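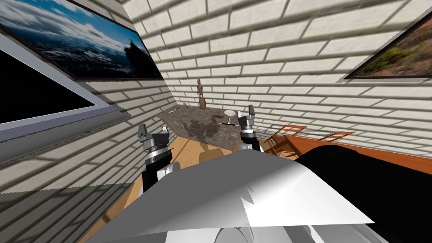
Ludivine Tanguy wrote back on my last report that a guide to quiet vacations shouldn't read like a complaint to the front desk, and could I please say whether any of these places are worth the trip. Fair enough. I've tried to do that this time, though I still think several of them have earned the complaint.

Quiet Stays guide, second progress report to the Fosel travel writing fund
Covers April and the first part of May

Where things stand

The plan was six retreats, each visited without telling the owners I was writing about them. I have now been to four. Three entries are drafted and the fourth is in notes. The last two visits are booked, one of them for the second time, after the owners moved their season opening and let me find out from their website.

Galtden

This is the one everybody told me to start with, and I put it off for that reason. It sits up a long valley with one bus in and one bus out. The brochure promises "deep silence." What I got was a pleasant old house beside a road that logging trucks use from 5 in the morning. I asked at breakfast whether the trucks were a seasonal thing and was told that most guests find the sound grounding.

The walking is very good. I'll say that plainly in the entry. The path behind the house goes up through beech woods to a ridge, and I did it twice in the rain and would do it again. You can do the same walk from the village, where a room costs less than half as much and the trucks are no louder. I have tried to write this up without sneering. Ludivine may want to look at the third paragraph.

The evening breathing class was fine. I can't say it did anything for my sleep. The woman on the next mat slept beautifully, right through it.

Brekon

Better than I expected, and I went in expecting very little. Brekon calls itself a fasting and hiking center, but the fasting is optional and hardly anyone at my table had opted. The soup was good. The staff knew the trails and told a man in light sneakers that he wasn't going up in those, which raised my opinion of them a great deal.

My doubts are about the "personal wellness plan," which comes in a folder with your name on it. I compared mine with the one given to a retired couple from the next room. Same plan. Same typo on page 2. It costs extra, and the entry says so. I'd recommend the place for a few nights to anyone who likes hills and can turn down a folder.

Chantharasri

Here I have a problem and would like some guidance. The setting is lovely, the gardens are looked after, and the massage was the best I've had anywhere. I also don't believe most of what I was told while I was there. The mineral pool is supposed to be fed by a spring that has been drawing the sick for 700 years. I asked who had written this down. The manager said it was well known. The town library, where I spent a happy afternoon, had plenty on the local salt trade and nothing whatever on a spring.

I'd like to print the claim as the owners' claim, and mention the library. They'll object. If the fund would prefer to leave the history out, I can live with that, but I won't repeat it as fact.

The fourth visit

Still in notes. I came down with a cold on the first night and don't trust my own judgment of the place. Everything looks grim from under a wet towel. I am asking to go back for one night in June, out of the travel money already granted.

Money

Spending is almost exactly where the budget said it would be, and that's luck more than skill. Food came in under and buses came in over. The deposit on the postponed visit has been carried forward. I have that in writing, and I've asked for it in writing again.

What I'm less sure of

The grant application said the guide would "help readers choose a retreat that restores them." I wrote that sentence and I'm no longer comfortable with it. I can tell readers if the bed is good, if the walks are marked, and if dinner is enough to live on. Whether they'll come home restored I have no way of knowing, and neither do the people selling it. I'd like to change the wording before the guide is announced.

Next

Finish the draft of the fourth entry after the return night. Visit the remaining two. Send Ludivine the Galtden and Brekon entries for comment, and Chantharasri once I hear back about the spring.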